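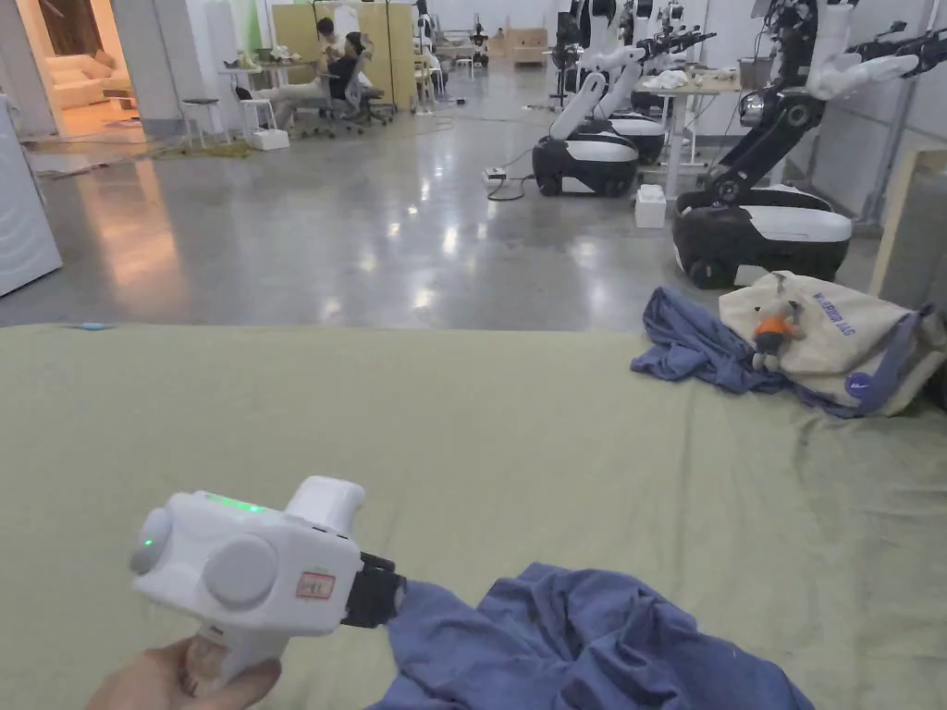
Derkar cloth in blue

Derkar All-Day Cotton Cloth

Plain woven cotton cloth for kitchen, workshop and house. Hemmed on every side. Sold single or in a pack.

Colors: blue, natural, brick, moss
Sizes: 2 (Hand and Table)
Material: cotton, sewn with cotton thread
Woven and finished at: Yazdani mill
Sold by: Civell household goods, Tromolcombe
Item is in stock in all colors except moss, which comes back in April.

About the cloth

The Derkar is a simple cloth and we like to describe it in a simple way. It is a piece of cotton, woven rather tight, washed at the mill before it is cut, and sewn around the edge with a double fold. It dries dishes and hands, it wipes a table, it covers dough, it lies under a cutting board so the board does not slide. Many of our customers keep one over the shoulder while they cook and use it for everything until the evening.

We started to sell it after Fereshteh Rezaei brought a bundle of these cloths back from a visit to her family and gave them out in the shop. We used them for one winter in our own kitchens. The thin cloths we had been selling before were coming apart at the corners by that time, and the Derkar cloths were not. We wrote to the mill and made our first order.

The name is the name of the weave in the mill's own book. We were asked if it means something. Mahtab Arabzadeh, who speaks for the mill and answers our letters, told us it was written on the pattern card before her time and they never changed it.

How it feels and how it works

When the cloth is new it is a little stiff. Please do not judge it on the first day. The yarn still has some finish on it from the weaving, and this finish does not let the water in quickly. After a few washes the cloth becomes soft and falls easily in folds, and it takes much more water than before. If you want to use it for drying glasses right away, wash it first without softener.

The weave is flat. There are no loops as in a terry towel, so it does not catch on the teeth of a fork or on a rough fingernail. It also leaves very little lint. For wine glasses and for windows this matters, and for wiping up a big spill a terry towel is faster. We sell both, and we think a kitchen can use both.

The hem is sewn with small stitches and the corners are folded in before they are sewn. This makes the corner thicker than the rest of the cloth. Some people do not like the thick corner when they iron. We asked the mill about a thinner one and they made a trial piece for us, but it did not keep its shape so well, and we stayed with the old corner.

Each cloth has a hanging loop in the middle of one short side. In the first delivery the loop was at the corner. If you have an old one from this delivery, it is the same cloth in every other way.

Sizes

Hand: the smaller one. Good for hanging on the oven door, for drying hands and cups, and for carrying in a lunch bag. Folded in four it makes a pad for a pot lid, but please see the note on heat lower on this page.

Table: the larger one. Good for drying big pots, for covering a tray of rolls, for wrapping bread or salad leaves. It is also used as a place for wet dishes when the rack is full. Two people have told us they use it as a baby cloth, and the cotton is soft enough for this once it is washed a few times.

All cotton shrinks. The Derkar is washed before cutting, so most of the shrinking is already over when you receive it, but it will still become a little shorter with the first hot wash. It shrinks more in length than in width.

Colors

The blue is the color we sell the most. It is dyed in the yarn, so both sides of the cloth look the same. In the first washes some extra color will come out in the water. Wash it alone or with dark things until the water stays clear.

Natural is not dyed and not bleached. Small dark specks in it are pieces of the cotton seed. They are not dirt and they do not wash out, but they become lighter with time.

Brick is a warm red with brown in it. It hides tomato and tea very well. On a screen it often looks more orange than it is, and we can mail you a small sample if the color must match with something.

Moss is a gray green. The mill dyes it once a year, in one lot, and when the lot is sold we wait for the next one. Moss from different years will not match exactly.

Testing

The mill rubs a sample from each lot on a machine for 4000 turns and looks at the surface after. A lot passes if there is no hole and no broken yarn. This is their own test and we only repeat what they tell us. We do not have such a machine in Tromolcombe. What we have is the cloths in our shop kitchen, which are washed with everything else and are still in use.

Washing and care

Wash warm or hot. The natural color can be boiled. For the dyed colors we advise warm water, as boiling makes them pale.

Use normal detergent. Do not use fabric softener, also not the sheets for the dryer. Softener stays on the cotton and the cloth stops drinking water. If this has happened already, soak the cloth overnight in warm water with a spoon of washing soda, rinse it well and wash it again.

You can dry it in the machine or on the line. On the line it comes out stiffer. Shake it hard before you hang it and pull the hems straight with your hands, then you will not need the iron.

Oil from cooking is the most difficult stain. Put dish soap on the place while it is fresh, leave it for a short time and then wash. Never put a cloth that is full of linseed oil or wood finish in the dryer or in a closed bin. Such oils can heat up by themselves and start a fire. Lay the cloth flat outside until it is hard, then throw it away.

Note on heat: this is not a pot holder. A wet cloth lets the heat through very fast. For pans from the oven use a proper mitt.

Repair

A Derkar cloth usually opens first at the hanging loop, when somebody pulls it from the hook. A few stitches by hand close it again. Elaheh Mahmoudi repairs cloths at the counter if she is in the shop, and for the loop there is no charge. Holes in the middle can be darned, but many customers cut the cloth then and use the pieces for shoes or for the bicycle.

Packs and price

Cloths are sold single in both sizes. There is also a mixed pack of nine in the Hand size, with colors chosen by us from what we have on the shelf. If you do not want one of the colors, write it in the order and we will leave it out. The price of the pack is lower than for nine single cloths.

Restaurants, schools and guest houses can order by the bundle. For a bundle we need more time, because we order it fresh from Yazdani and it travels by sea. Please write to Irfan Sethi at the shop and tell him the size, the color and the date when you need them. He will answer with a price. A name or a small mark can be woven into the hem tape for large orders.

Shipping and returns

We pack the cloths in paper, without plastic. Orders leave the shop when they are complete, so if you order moss together with another color, please make two orders or you will wait for all of it.

You can send back any cloth that is not washed. If a seam opens in the first year under normal use, send us a short message and we will replace the cloth. You do not need to send back the old one.

Customer notes

"I bought the Table size for bread. The dough does not stick to it if I put rye flour on first. The second one I bought for drying pots and it needed several washes before it was good at this."
Branwen Llewellyn

"Color of the brick is darker than I expected but I got used to it. Hem is strong."
Verified buyer

"Would be nice to have the loop on both ends."
Verified buyer

Goes together with

Civell dish brush, beech handle
Civell washing soda, paper bag
Derkar apron, blue or natural
Iron wall hook, single

Page last changed 1/28/24. Stock of moss and prices for the bundles may be different when you read it, please ask.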